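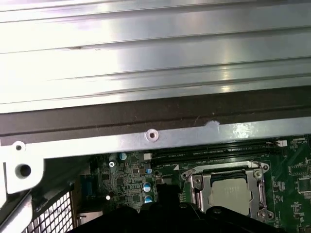 发件人：旧机箱互助列表成员（Salem 这边的老订户）
收件人：旧机箱互助列表
日期：2022年7月26日
主题：回复：横梁底下的内存槽怎么清？顺便问电容

大家好，也特别跟楼上这位新朋友打个招呼，欢迎欢迎。

你的信我昨晚就看到了，当时手上正端着饭碗，想着吃完就回，结果一吃完就去翻自己那台同类的老机器，翻着翻着就到了后半夜，信反倒没写。今天一早泡了茶坐下来，打算慢慢跟你讲。我这个人写信有个毛病，一写就长，列表里的老朋友都领教过了，你要是嫌长，就直接往下拉，每一段回的是你哪句话，我都把原话引在前头。

> 各位前辈好，我是刚订阅的，之前只在归档里潜水看了一阵子。手上有一台别人淘汰下来的台式机，
> Garnthorpe 的旧货铺收来的，花了38块。侧板打开以后灰很多，尤其是主板上半截，
> 就是被一根金属横梁压着的那一块。

38块，买得好。别管它跑得动什么跑不动什么，单是这个机箱的钣金，现在你去买新的都不一定有这么实在。我年轻时候见惯了这种带一道道横筋的铁皮，压出来的筋又直又匀，手指头顺着摸过去很舒服（当然，摸之前先看看边上有没有毛刺，我左手食指上那道疤就是这么来的）。后来的机箱越做越薄，拎起来会扭，侧板一扣还咔哒咔哒响，我是不大喜欢的。

Garnthorpe 那家铺子我也去过，堆得跟山一样，要蹲下来从底下往外抽。下次再去，留神靠里面的那一排架子，有时候会有成袋的机箱螺丝，粗牙细牙混在一起卖，买一袋回家够用好些年。

> 我看那根横梁上有一个带沉孔的螺丝眼，旁边还有点白色的印子，不知道是掉漆还是沾了什么。
> 横梁左头有个白色的支架，上面一个小孔，下面一个大孔。请问这根梁能不能拆？
> 不拆的话，刷子伸到内存槽那里很别扭。

能不能拆，要看它两头是怎么固定的。我经手过的这类机箱，横梁有三种装法，我挨个说说，你对着自己的机器看。

头一种是螺丝固定的，两头各有螺丝，有时候中间还有一颗，用来连光驱架或者电源托架。中间那个沉孔，如果眼下是空着的，有可能原来就没装过东西，厂里一块板子配好几种机型，多打几个孔是常事，空着不等于丢了螺丝，先别急着往里拧。

第二种是卡扣的，一头插在槽里，另一头往外一抬再一抽就出来。这种最省事，但要注意方向，硬掰会把插舌掰弯，弯了再敲直，铁皮就软了，以后总是松。

第三种是铆死的。铆死的就不要动它了，真的，我见过有人拿电钻去钻铆钉，铁屑掉了一主板，后来拿胶带一点一点粘，粘了一个下午，还是有一粒卡在插座里头，通电的时候吓了大家一跳。铆死的机箱要清主板上半截，老老实实把主板整个取出来，反倒比绕着横梁刷来得快。

那个白印子，你拿指甲轻轻刮一下边缘。能刮起来的，多半是标签纸的残胶或者干了的涂料，用棉签蘸一点异丙醇擦就好；刮不动又有凹感的，那是磕碰留下来的划痕，不影响用，随它去。我那台机器的横梁上也有一块，我擦了好几回没擦掉，后来就看习惯了，现在哪天没了我可能还要找一找。

左头那个支架，我单凭你写的这两个孔，不敢说它一定是做什么的。我手里有一台机箱，类似位置的孔是用来穿线和卡塑料销子的，另一台就只是加强用的。你看看孔口有没有磨亮的痕迹，有的话就说明以前有东西插在里面，装回去的时候要把它找齐。

> 主板是绿色的。内存槽正好在横梁下面一排横着过去，右边尽头有个白色的小插座，
> 上面有个黑的卡子还是插头，我没敢碰。

没敢碰是对的！我最喜欢听新朋友讲“没敢碰”三个字，比什么都让人放心。

先说那个小插座。内存槽尽头的东西，常见的有两样，一样是槽自己两端的卡扣，往外一压，内存条就翘起来；另一样是旁边单独的小插座，风扇或者别的什么小线插在上头。你先拿手电筒斜着照，看黑的那块底下有没有线出来。有线的就是插头，拔的时候捏着塑料壳，千万不要拽线，拽断一根，再去找同样间距的端子，能找到你怀疑人生。没有线的，而且能往外倒的，就是卡扣。老塑料脆，压的时候要用指肚，慢一点，两边轮着来，一边松一点点，再去松另一边。

拆之前一定拍照。我知道大家都会说“我记得住”，我也这么说过，说完第二天就把两个一模一样的插头插反了。现在我是拆一步拍一步，拍完还在纸上画一张草图，哪颗螺丝放在草图上哪个位置，就用双面胶粘在哪里。我上一台机器拆到底，纸上一共粘了29颗螺丝，装回去一颗不多一颗不少，心里那个舒坦啊。

再说槽怎么清。我自己的顺序是这样的，写细一点，你照着来就行：

一、断电，拔掉电源线，再按一下开机键，等一会儿再动手。显示器的线、键盘的线也都拔了，别嫌麻烦。

二、机箱平放，主板朝上，底下垫一条旧毛巾。毛巾要棉的，别用那种毛茸茸的化纤毯子，冬天尤其不行，一搓就噼啪响。

三、摸一下机箱没有漆的金属部分，把身上的静电放掉。有腕带就戴腕带，没有的话，做一会儿就再摸一下。

四、先用软毛刷把浮灰往一个方向扫，从上往下，扫到没有元件的地方再吸走。我用的是画水彩的旧羊毛排笔，毛软，不掉毛，比五金店的漆刷好得多。吸尘器的管口离主板远一点，不要贴上去，小贴片元件经不起硬塑料嘴去蹭。

五、内存条取下来，拿在手里看金手指。发乌的用白橡皮轻轻擦，顺着金手指的方向擦，擦完的橡皮屑要在机器外面掸干净。

六、槽里面用气吹，手捏的那种皮老虎就够了。罐装压缩气也可以，但是罐子要立着用，歪了会喷出液体来。吹的时候斜着吹，让灰从槽的另一头出去，对着正当中直吹，灰反倒压到底下去了。

七、吹不干净的，拿一条薄卡纸，裹一层无绒布，蘸一点异丙醇，在槽里来回走两趟。蘸湿就行，不要滴。等它干透了再装内存。

异丙醇我一般买100毫升一小瓶的，用得省，瓶口小也不容易洒。大瓶的便宜是便宜，可是开了盖放久了会吸潮，我家里那瓶大的最后都拿去擦窗户槽了。

槽边上印着的小字，清完以后会清楚很多，是标通道和编号的，你抄下来。只有一条内存的话，先插编号最小的那个槽试，点不亮再换别的，一次只换一样。有些板子的脾气怪，第一个槽反倒是离处理器远的那个，所以一定要看字，不要猜。

> 另外我注意到主板中间偏左有四个圆柱电容，蓝皮银顶，一个靠近横梁，其余的往下排。
> 家里人说老机器的电容都要换，我看着顶上好像还是平的，到底要不要换？

这个问题问得好，列表里隔一阵子就要吵一回，我先把我的意见摆出来，不同意的朋友尽管在后面跟。

我的意见是：没毛病就不换。

你家里人的话有来历。有那么一阵子，市面上的电容质量参差不齐，坏得厉害，修电脑的摊子上一天到晚就是换电容，所以很多人心里落下了这个印象，看见老主板就说电容。可是你这4个，要是顶上真是平的，底下的橡胶塞没有拱出来，板子上也没有褐色的干渍，那就让它们好好站着。主板是多层的，内层铜箔散热快，没有趁手的烙铁，焊锡怎么都化不开，新手一着急就往外硬拔，把过孔里的铜也带出来，好好一块板就坏在这上面了。我自己就这么弄坏过一块，是 Draltmont 出的一块小板子，很少见，到现在都心疼，零件拆下来以后那块光板我还留着，挂在工作台前面，提醒自己手别痒。

你再仔细看一遍，看的时候注意这几样：

顶上的刻痕有没有鼓起来。光从正上面看不准，要把眼睛放低，跟电容顶一样高，横着看过去，跟旁边的那个比一比。银顶反光厉害，手电筒的角度多换几次。

电容有没有歪。歪有时候是装机的人碰的，有时候是底下漏液把胶塞顶起来了。前一种没有关系，后一种要处理。

皮有没有缩。蓝色的热缩套受热久了会往下缩，露出上面一圈铝壳，这个本身不算坏，但说明那块地方热，要检查一下附近的风是不是通。

闻一闻。漏过的电容有一股说不清的味道，有点像鱼腥，也有人说像氨水，闻过一次就忘不掉了。

都没有问题的话，开机跑一阵子，看看稳不稳。机器能稳稳当当跑内存测试跑上一夜，你就谢天谢地，把盖子盖上，不要再去想电容的事情。

要是将来真的要换，别一个人闷头干，先来列表上讲一声，把电容上印的容量、耐压、温度和直径高度都抄上来，大家帮你看。负极那条色带朝哪边也要记下来，装反了会炸，声音很响，我家猫后来有半年不肯进那间屋子。

> 左下角有一片黑色的网，很细的方格子，光从后面透过来还挺好看的。这个可以水洗吗？
> 旁边还有个蓝色的插座，里面一排针，请问是什么？

哈哈，你也觉得好看！我一直觉得机箱里头有些东西就是好看，只是平时盖着，没人去瞧。我每次清完一台，盖板之前总要多看一会儿，家里人叫吃饭都叫不动。

网能不能洗，看你能不能把它单独取下来。取得下来的，塑料的也好，铁的也好，都可以用温水加一点洗洁精，拿旧牙刷顺着格子轻轻刷，冲干净以后甩一甩水，竖起来晾，晾到第二天再装。格子细，水会挂在孔里，看着干了其实孔里还有，对着光照一照就知道了。铁网晾完了看看有没有起锈点，有的话薄薄喷一层黑漆，记得喷薄，喷厚了孔就糊住了。

取不下来的就不要见水，用刷子从里往外刷，外面拿吸尘器接着。油烟多的人家，网上会有一层黏的，这种灰刷不动，拿布蘸异丙醇，按在网上停一会儿再擦。不要来回搓，搓一下灰就全掉到主板上去了，前功尽弃。

蓝插座我不敢打包票。蓝颜色加上竖着的一排针，在我见过的板子里，做过硬盘线的座子，也做过别的，各家用颜色各家的规矩，没有一定之规。你数一数有几排几根针，看看有没有缺针或者缺口，再看看旁边板子上印的字，一起写上来，列表里肯定有人一眼就认得。弄清楚之前，手边的线哪怕插得进去也别插。针要是有歪的，拿空的自动铅笔管套上去，慢慢扶正，一次扶一点点，扶过了头又往回掰，针就要断。

还有它上面那颗十字螺丝，固定主板用的，如果你最后决定要取主板，这种螺丝的拧法也说两句。螺丝刀要选对头，刀口跟十字槽贴紧了再拧，松松垮垮的刀头最容易把槽拧花。拆的时候每颗先松半圈，全都松过一遍以后再一颗颗取出来，主板受力匀，不会翘。装的时候反过来，先全部带上几牙，再对角慢慢收紧，收到不动就停。主板螺丝用不着多大的劲，我看有些人拧得咬牙切齿的，板子都压弯了。

取板子的时候，先把后面接口那一头往里让一让，再往上抬，横梁底下那一侧最后出来。如果横梁拆不掉，就要斜着往外抽，抽之前看清楚内存槽的卡扣有没有立着，立着的会挂在梁上。这一步最好有人在旁边帮你扶着机箱，两只手都用来托主板。

> 我打算清完装个轻一点的系统，给家里老人看看照片、听听戏。机器不图快，能用就行。
> 谢谢各位，写得太长了，不好意思。

哪里长了，你看看我写的，你那个才几行。

给老人看照片听戏，这个用处好。我去年12月也给家里长辈弄过一台，多说几句经验。风扇一定要清，老人家嫌吵，吵了就不开。风扇轴上滴一滴缝纫机油，把原来的旧油先擦掉再滴，能安静不少。桌面上图标放大，只留要用的那两三个，别的都收起来。戏曲的文件按剧名分文件夹，别按演员分，我一开始按演员分，老人找不到，天天打电话问我。开机密码也免了，放在家里又不出门。

机箱放的地方也讲究一点，别直接放地上，垫高一巴掌，灰会少很多。后面离墙留出一只拳头的空，让它透气。要是放在有太阳的窗边，侧面拿张硬纸板挡一挡，晒久了塑料面板要发黄。

对了，纽扣电池顺手换了吧，老机器放久了，电池十有八九没电，时间老是跳回去，浏览器就会乱报错。换的时候看清型号，有字的那面朝上，换完进设置里把日期时间调好，再把启动顺序看一遍。这事我每次都忘，都是盖子盖好、螺丝拧完、机器搬到桌上了才想起来，又得全部打开。

零件方面，你要是缺螺丝、缺铜柱、缺机箱脚垫，给我发信就好。我这儿有一个饼干盒，里面全是这些年攒下来的，多得自己都用不完。Lundedton 的朋友每个月有一次碰头，大家带着旧东西互相换，你要是离得不远可以去转转，带上你那台机器也行，那边桌子大，灯也亮，还有人会带好吃的绿豆糕。我腿脚不大方便，去得少了，去年去了一回，拎回来两个光驱和一大包扎带，扎带到今天还没用完。

扎带也顺嘴提一句，理线的时候不要勒太紧，剪口要剪平，剪斜了像刀子一样，下回伸手进去保准划一道。我现在改用魔术贴的了，拆开还能再用。

啰啰嗦嗦写了这么多，茶都凉了。你慢慢来，哪一步拿不准就停下，写信来问，隔几天再弄也没关系，机器又不会跑。清完以后把槽边上的字、蓝插座的针数，还有横梁到底是哪种装法，回个信告诉大家一声，我挺想知道的，归档里留着，以后碰到同一款机箱的人也查得到。

另外请管列表的朋友看一眼，我上个月发的那封讲电源风扇换轴承的信，归档里后半截好像没有显示，是我发漏了还是格式的问题？我这边的草稿还在，需要的话可以重发一遍。

祝大家天热少中暑，干活的时候多喝水，杯子放得离主板远一点。

Salem 的老订户

--
旧机箱互助列表
发信前请把引用的原文删到够用为止
退订请回信，主题写“退订”两个字即可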